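3.2 Garment handling and laundering between runs

Race suits change with use. The outer face of a downhill suit is abraded by gate panels, start-hut benches and the inside of kit bags, and its air permeability drifts as the coating wears. Any comparison of drag between skiers, or between two days for the same skier, therefore depends on the state of the fabric as well as on posture. Earlier field work on speed skiing and downhill has usually reported suit model and size but not the number of wash cycles, and we could not find a study in which laundering was treated as a controlled variable.

We followed a fixed procedure for all suits used on the Skoltetti course. Each suit was given a code inked on the inner collar label, and a log sheet with the same code recorded every run, every wash and every repair. Suits were worn over a standard base layer of thin knit polyester, issued fresh to each skier in the morning and collected after the last run. No skier used a personal base layer during timed runs. Back protectors were the skiers' own, because a change of protector was judged more likely to alter posture than to improve the comparison.

After collection, suits and base layers were separated. Suits were closed at the zipper, turned inside out and washed without softener at a low temperature on a short cycle, with a reduced spin. Base layers were washed together on a normal cycle. Items were carried between the changing room, the laundry area and the drying room in open plastic baskets, one basket per team, so that coded items from different teams did not mix (Figure 4). Suits were dried flat on racks, away from direct heat, and were not used again until the following morning. A suit that had been repaired at the knee or the shin was washed once before being returned to the rotation.
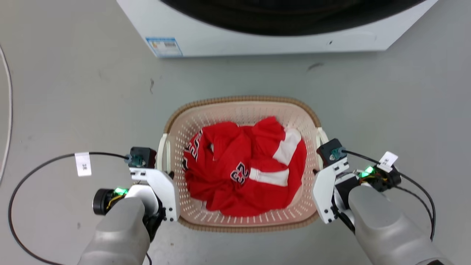 Figure 4. Laundry basket on the floor in front of a front-loading washing machine.

3.3 Course and timing

The test section was set on the lower third of the Skoltetti downhill, beginning below the final compression and ending before the finish jump. It has a nearly constant pitch and one long left turn that a skier of national level can hold in a full tuck. The surface was prepared by water injection before the first session and was not injected again. It was slipped by course workers after every block of runs, and salted only on one morning, when the air temperature rose above freezing before the second block. Runs from that morning are marked in the data set and were left out of the main model.

Five pairs of photocells divided the section into four segments. The cells were mounted at knee height on drilled posts and wired to a Peltonen timing unit in the finish building. A second unit recorded the same signals as a backup. Where the two units disagreed by more than one thousandth of a second on any segment, the run was excluded. Skiers entered the section from a marked start on the slope above and were told to adopt their normal race tuck before the first pair of cells and to hold it through the last.

Wind was measured by two ultrasonic anemometers, one beside the first pair of cells and one on the outside of the turn. A run was accepted only if the mean wind along the course line stayed below the limit given in Table 2 for the full passage. This rule was strict and cost us a large share of the runs on exposed days — most of the Tuesday session was lost to it.

3.4 Participants and data retained

Skiers were recruited through the Luvari training group and its partner clubs. All were active in national or international speed events and had skied the course before. Each gave written consent, and skiers under 18 also had the written consent of a parent. Body mass with full equipment was measured before the first run and after the last run of each day, on the same scale.

Each skier completed one warm-up run and between four and eight timed runs per day. Suit assignment was balanced so that every skier used a new suit, a suit in the middle of its wash range and a suit near the end of it. Skiers were not told the wash count of the suit they were given, although several remarked that the oldest suits felt looser at the shoulder. After the timing and wind rules had been applied, 311 runs by 40 skiers remained for analysis.

3.5 Statistical model

Segment time was modeled with a linear mixed model. Fixed effects were entry speed, equipped mass, along-course wind, snow surface temperature and wash count. Skier and session were included as random intercepts, and the effect of wash count was allowed to vary by skier. Residuals were checked for each segment separately. The turn segment showed greater spread than the three straight segments, which we attribute to differences in line, and it is reported on its own in Section 4.3.

Confidence intervals were obtained from 3000 bootstrap samples drawn at the level of the skier. Wash count was treated as continuous in the main analysis. As a sensitivity check, E. Kemppainen refitted the model with wash count in three classes, and S. Kauppinen repeated the fit with repaired suits removed. Both sets of estimates are given in the supplement.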